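4. Commissioning the receive antennas

We should say at the outset that the weeks after installation were a good deal quieter than any of us had expected, and that much of what follows was learned by sitting patiently with the telemetry and a pot of tea. The Munus payload carries four receive antennas and a single transmit antenna, and each of them had to be woken, checked and left to settle before we dared to listen for any animal tags at all. The ground station at Lumulbridge took the evening passes, and the smaller dish at McIver took whatever was left over (usually the low ones, which are never much fun).

Our first worry was noise. The lower band was far busier than the survey flown beforehand had led us to believe, particularly over coastal towns, and for most of November we could hear our own test tags only when the spacecraft was well out over open water. 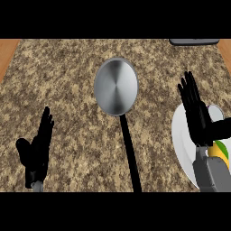

Hustent wrote back within the day to say that the noise looked very like what they had met on their own receiver, and that we would do better to move the listening window than to keep turning up the gain. We were a little reluctant, having spent so long choosing that window in the first place, but the advice was kindly given and it was good advice. With the window moved by 19 milliseconds, the test tags at McIver came through on two passes in a row, and we have kept the setting ever since.

The second matter was the tags themselves. A tag has to know when the spacecraft will be overhead, wake up in time, send its short message and go back to sleep before its battery suffers. Our early tags carried orbit predictions that went stale rather sooner than we would have liked, so they woke late and spoke to an empty sky. We now refresh the predictions on every successful contact, and by the end of commissioning we had logged 3011 complete messages, nearly all of them from tags fixed to fence posts and rooftops near Lumulbridge. Birds will come later, and we are looking forward to them very much!

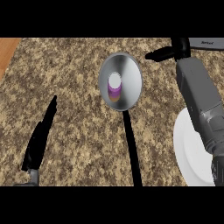

Figure 2. Round silver pan on a speckled granite countertop (computer rendering).

The timing results are taken up again in the next section, together with the losses we saw on low passes, where the signal has a much longer path through the air and hills get in the way.

3 comments · 12 shares

Copyright the authors · Contact · Back to top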